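Shared Kitchens Need Shared Rules

The Villalobos Residents' Council receives more letters about common kitchens than about rent, noise and parking combined. It is the Council's view that these letters deserve a policy in reply. Another polite notice on the refrigerator door will not do.

Our building at 1015 Mundano Street has 79 units and 2 kitchens. Both were planned for a time when most tenants ate elsewhere. Tenants now cook at home, often at the same hour, and the present sign-up sheet favors those who return from work early.
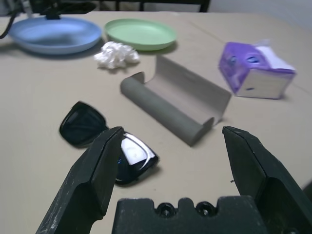
Two plates on a tabletop, one light blue and one light green.

The Council proposes reserved evening periods, assigned by lot each January, with one kitchen left open to all after 10 p.m. Cleaning fees should be charged to the unit that held the period and should no longer be divided among all residents.

Some members object that assigned hours will make the building less friendly. The concern is fair, but the present arrangement has produced more quarrels than dinners. Management should adopt the proposal for a trial year and publish the complaints it receives.

Teodoro Cortés
For the Villalobos Residents' Council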